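6/26/21

Too tired to write properly but if I leave it I'll forget the order things went in. So, fast.

Rules day. Whole morning on the rewrite of the cell rules, the ones taped up by the door since before I came. Preben Kirkegaard wants them down to one page. One page! The old sheet is four and the last one is just signatures of people who left. I get why he wants it short. Nobody reads page three. I hadn't read page three. Page three says you tell the shift lead before you swap fingers on the gripper and I have never once done that.

Started with the hand rule because that's the one we fight over. Old wording: "Keep hands clear of the robot while it is operating." Fine, but what's operating. Ívar says operating means moving. I say operating means it COULD move, drives on, program loaded, paused or not. A paused arm is the worst one to my mind, it looks asleep. We went back and forth on that til coffee and then Preben said write both down and see which one a new person gets wrong. Good idea, annoying that it was his.

What I wrote:
Drives on = operating. Paused counts as operating. Hand on the workpiece only if speed is capped and somebody else has the stop button in their hand, not on the bench near them. In their hand.

Ívar Lund thinks the button part is overkill for slow jobs. He did years at Haltus, where he says the person steadying the part held the button themselves, in the other hand. Which I sort of like? One person, no shouting across the bench. But then you've got a hand busy and if you get startled do you squeeze or drop. Depends on the button. Ours you have to press. So no, two people. Left it at two people. He shrugged, which with Ívar is a yes.

Then cables. Cables are where I have opinions. We do the Cruzado jobs, which is mostly computer guts, and a plug is nothing like a block. A block you miss, you bump it, you back off. With a plug you snag a wire next to it and pull something you never meant to touch, and the force reading hardly changes til it's too late. So new rule, approach along a clear line, and if there's a wire in the line you stop and re-plan, you don't nudge it over with the finger. Ívar nudges. Ívar is good at nudging. The rules are not for Ívar.

Also wrote: unplugged from the wall, and a second person checks the plug. Old sheet says "power should be off." Should be!! Whose job is should be.

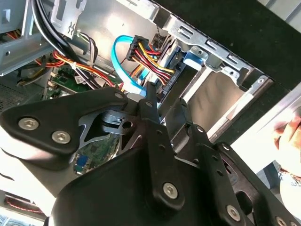
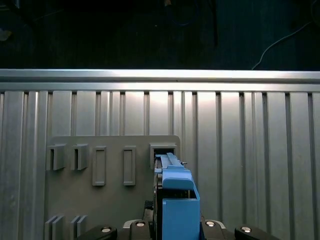

And the fit rule, which I'd half forgotten was on the list. Printed parts. The old sheet treats them same as metal and they aren't, they flex and then they crack, and then there's a crumb of plastic down in the slot and every try after that is junk and you don't know why. So: line up at the mouth, stop, look, then push. Force limit set per part and written on the job card, not left over from whatever ran before. If it doesn't go, back all the way out. No wiggling. Max 2 tries and then a person looks at the part before a third.

Preben asked why 2. I said because three feels like hoping. He wrote that in the margin, I hope it doesn't end up on the sheet.

Lunch late. Soup. Read through the old log while I ate, we're on run 2,801 now by the log numbering, and I went looking for how often somebody wrote down a stop. Hardly ever. Either we never stop it or we stop it and don't write it. I know which, I stopped it last week when my sleeve got close and I didn't write a word. Was embarrassed I guess. Put it in the log today with a note that it's late. Felt like confessing to something.

That turned into the rule I care about most, so of course it's the one that got cut down. I wanted: every stop gets a line, no matter how small, no name needed. Preben wants names. Not to blame anyone he says, just so he can go ask what happened. I believe him, he's fair, but the guy after him might not be, and the sheet will still be on the door. We left it as "initials if you want". Weak but ok. Will bring it up again in July when he's back from Nendham.

Borska called in the middle of it all about their acceptance list. They want to see written speed limits before they sign. Ours has been in people's heads. I said 200 mm a second with anybody inside the tape, and Ívar said well it's been that all along, and I said then show me where it's written, and he went and looked and came back and said huh. So that's on the page now, near the top, big.

They also asked what we do when the camera and the operator don't agree. As in the camera says the part is lined up and you can see with your eyes it isn't. Nothing written for that either. Everyone just knows you believe your eyes. But I've stood there and let it run because the screen said fine, and I bet the others have too. Wrote: if you doubt it, stop it, you don't have to be right. Preben read that one twice and didn't change anything. First line all day he didn't touch.

Things that fell off to get to one page:
the bit about loose hair (kept, then dropped, then kept, it's at the bottom now)
gloves - dropped, goes on the job card
the whole paragraph on floor tape colors, nobody will miss it
fingertip check before each shift. I argued for this one. Screws work loose on the fingers, slowly, and you don't notice til the grip is off by a hair. Preben says it belongs in the maintenance book. Ok but who opens the maintenance book in the morning. Lost that round. I'm going to do it anyway and put a hex key on a string by the cell.

Not sure about the wording on visitors. Old one says visitors must be "supervised at all times" and we've had people in where supervised meant I was in the same room with my back turned. New one says a visitor stands outside the tape unless the drives are off. No maybe. Ívar says sales will hate it. Sales can stand outside the tape too.

Typed it up, came to a page and one line. Made the margins smaller. Preben noticed right away and made me take out a sentence instead, so the one about keeping drinks off the bench is gone, and he was holding a coffee when he said it.

438 words in the end. He wants everybody to sign it, I want everybody to read it out loud once at the cell, pointing at the thing each line is about. Feels silly. But I only found out what I thought about the paused arm from arguing about it, and you don't get that from signing. We're trying it my way with the two new ones and his way with the rest of us, then compare, sort of.

Still have to do: print, laminate, take the old one down (keep page four, Ívar wants the signatures). Send copy to Borska. Find out if the stop button cord reaches to the far side of the bench, becuase if it doesn't the whole in-their-hand rule is dead on arrival and I'll have to hear about it.

Feet hurt. Forgot to call Mom back. Bed.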